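Vedier paid 800 for the lot, and the lot was mostly office desktops with the drives still in them. Rennie wanted the memory pulled first. Ines had been told to start on Tuesday and had started on Monday night instead, with the radio low.

The one she cared about was number 61. Her father had kept the books at Stastow for 20 years, and his machines had gone out with everyone else's when the place closed. 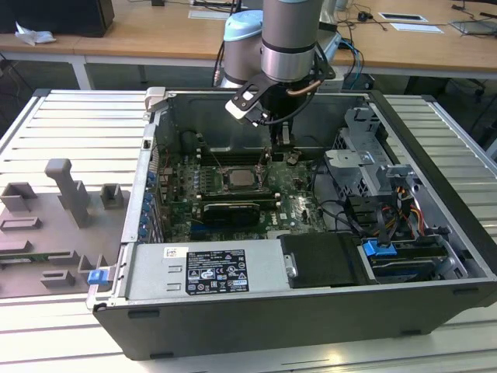 Siham Naciri

She knew the make, and she knew he had complained about the blue clips. They pinched his thumb, he said, the one time he changed a card himself. The processor sat bare on the board. She left it alone and looked at the drive bay.

"You can't keep it," Rennie said from the door. "They all get wiped."

"I know."

"What would be on it, anyway?"

"Invoices," she said. "A letter to the water company."

He stood there a while. Then he picked up the clipboard and read down the list – he read slowly, moving his lips – and turned over the page.

"I've got 20 more in the van," he said. "I'll be a few minutes bringing them in."

She listened to him go down the stairs. Then she put her thumb on the blue tab and pressed.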